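FOR IMMEDIATE RELEASE

Moodley Opens January Supper Classes for People Who Own Knives and Fear Them

CLALTSIDE — Cooking school Moodley will start a new run of evening classes this January, aimed at adults who have reached middle age on toast. The course lasts 13 weeks and ends with a dinner the students have to eat themselves. 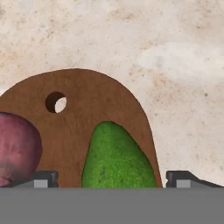 Founder Ntombi Ngubane came up with the idea after reading 37 feedback forms from last year's advanced pastry course. "Most of them asked how to boil rice," she said. "One asked twice."

Classes meet on Monday evenings and cover soup, eggs, roast chicken and the gravy everyone claims their grandmother made. Onions get a night to themselves. Flambé has been left out at the request of our insurers, who were very polite about it.

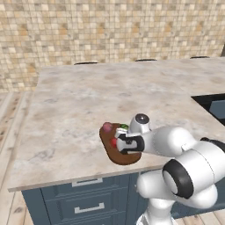 Pale marble-look countertop and mosaic tile wall.

Teaching is led by Gonçalo Leitão, who spent 19 years in hotel kitchens and has agreed to keep his voice down. Nandi Gumede will handle the vegetable weeks — attendance is taken.

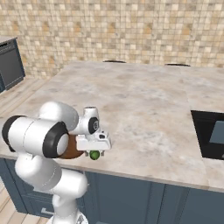
Booking and Contact

Places can be reserved at the Moodley front desk in Claltside. Beginners are welcome, as are people who say they aren't beginners. Press inquiries go to Mpho Mnguni, who answers after lunch.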